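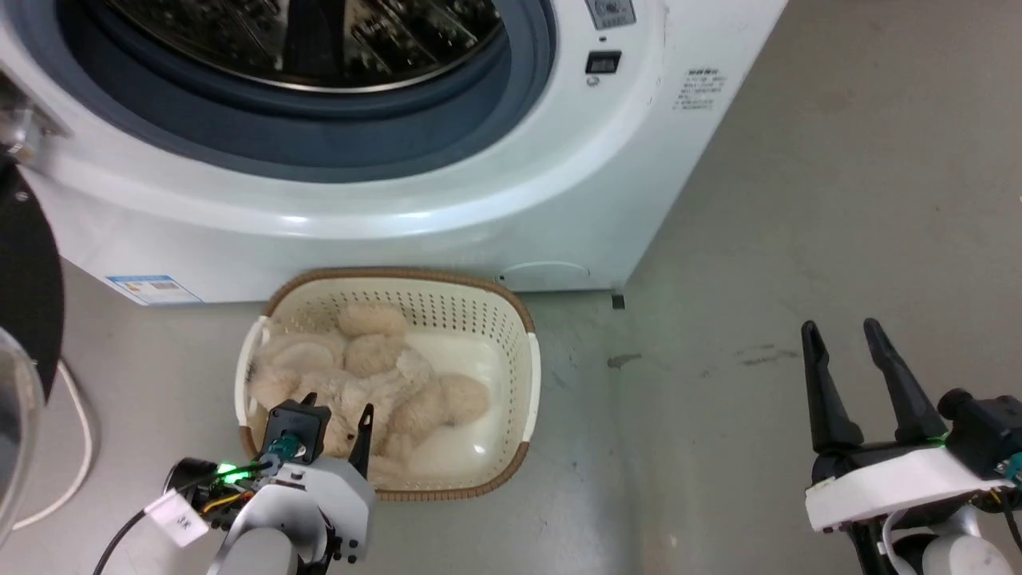

Zorkeo laundry cell, setup and care notes

Welcome! These notes cover the Zorkeo cell at our Ustmont workshop: how the two arms are mounted, how to bring them up after a shutdown, and what to check when something feels off. The cell does one job, moving soft items between a basket and a front loader, and we love how much there is to learn from it. Both arms carry black parallel grippers, and the left one works down inside the basket, where plush fabric likes to find its way between the fingers. Most of the care below is about that side.

What's in the cell
2 arms, left and right, same model
2 grippers, one per arm
1 head camera, plus wrist camera
1 front-loading washer, never plumbed in
1 plastic basket with a rim
Adex controller, on its own power strip

Bringing it up
Clear the floor first. Power the controller, wait for its fan to settle, then enable the left arm and the right arm in that order. Run home_both. Each gripper should open fully and close fully before you load a task. If one stops short, run grip_zero on that side and try again. It usually takes on the first go!

Basket position
Set the basket down in front of the washer door and jog the left arm until the fingers hover over the middle. Save the pose as basket_mid. Bump the basket, redo the pose. The rim is the thing you'll hit if you skip this (we have, plenty).

Every 10 hours of running
Pick fuzz off the fingers and out of the slides. A soft toothbrush is great for this.
Snug the bracket screws at the gripper base.
Follow each wrist cable by hand through a full turn of the joint and look for rubbing.
Wipe the camera lenses with a dry cloth.

Known quirks
The drum throws reflections and the depth image gets holes in it. Turning off the overhead light on the washer side helps a lot.
After the February rewire, the left wrist needs a slow first move or it faults. The Andreadis branch has a fix we're still testing, and so far it's looking really good.

Files
poses/ saved arm poses
calib/ camera and gripper calibration
logs/ one folder per run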